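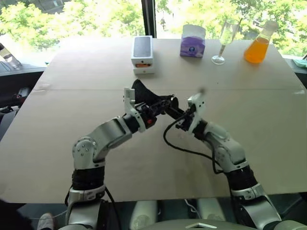

Spare parts and second cell: budget query
Status: open, waiting on supplier
Raised by: Araba Ankrah
Assigned to: Roland Garside
Date raised: 16/02/2021

Problem
We need a price for a second two-arm cell before the August order round. The Kendar quote covers the arms and the grippers but leaves out cables, brackets and the table. The Tetex quote has all of it as one line, so the two can't be compared.

Log

Garside: Asked Kendar to price gripper cables and brackets separately. The present cell has a cable that loops down over the tabletop between gripper and elbow. I'd like a longer-life cable or a clip kit in the price.

Ankrah: Please add a table as well. Ours is a large one with a seam across it. I would pay more for a single top, as we put glassware on it. The flute and the flask are both in the current object set.

Garside: Kendar came back. Cable 175 each, clip kit 27, bracket pair 559. Delivery not included. No table, they don't sell them.

Nyarko: Finance can take the cables and clips from running costs. The bracket pair has to go on the capital form with the arms. Please don't split it to get under the limit.

Garside: Understood. Tetex still hasn't broken down its line. Chased twice.

Bosman: For planning, assume we keep 3 spare cables on the shelf. We also need blinds quoted. The table stands right against the window and the second one would go along the same wall.

Ankrah: Blinds are a buildings cost. Separate ticket raised, linked to this one.

Next steps
Garside to get a table price from Raser, single top, same height as the present one.
Tetex to send an itemised quote.
Nyarko to hold the capital form until both are in.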